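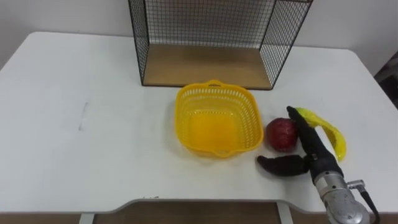 Speaker notes, Toledo owners' club winter talk, January 2024

Slide 1. Hi everybody, thanks for coming out. Wait for the coffee line to settle before starting!

I've had my Drulport wagon for three winters now, the long-wheelbase one, and I'm going to talk about what it's like to live with. I'm not a mechanic and I don't sell cars. I just drive this one a lot (and complain about it a fair bit, ask my family).

Slide 2. Why I bought it. I wanted a hatch that opens really wide and a back seat grown people can sit in. The sedan felt tight, and the crossover cost more and drove like a couch. The wagon was sitting at the back of the lot with 19 miles on it and a price nobody had argued with yet. So I argued.

Slide 3. The good stuff. Ride is lovely on the highway. Seats are the best I've owned. Show of hands here: who's had theirs over 80 on cold tires? OK, don't answer that. 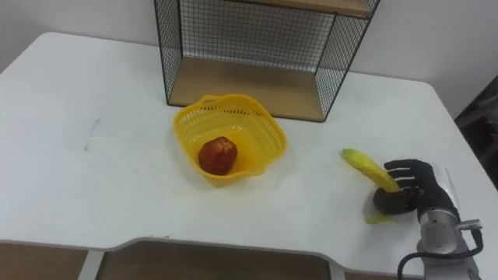 Wire mesh shelf unit on a white table

Slide 4. Winter tires. I run Cusoduras from December until the potholes start, and I'm a fan. They hum a little at 83 on the interstate, but in slush they dig in and go. Get them on a second set of wheels if you can, it makes the swap so much easier. Mention checking pressures again after the first hard freeze. I forgot and drove on soft fronts for a week.

Slide 5. The bill. Total for repairs so far is $1,823, and most of that was the rear air springs. Pause, let them groan. The rest was a window switch and a wheel bearing. Brakes and oil aren't in that number.
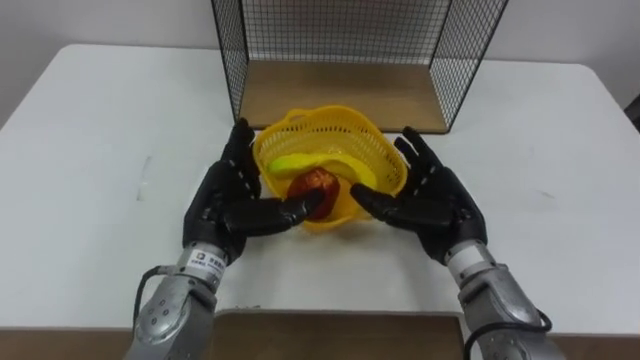 Yellow basket on the table, between two robot hands

Slide 6. Hister roof box. Fits the factory rails fine, but open the hatch slowly the first time! Mine touched with the box pushed all the way back. Slide it forward a notch and you're good.

Slide 7. Would I buy it again? Yes, used, with the steel springs. Take questions, then remind people to move their cars before the lot gets locked.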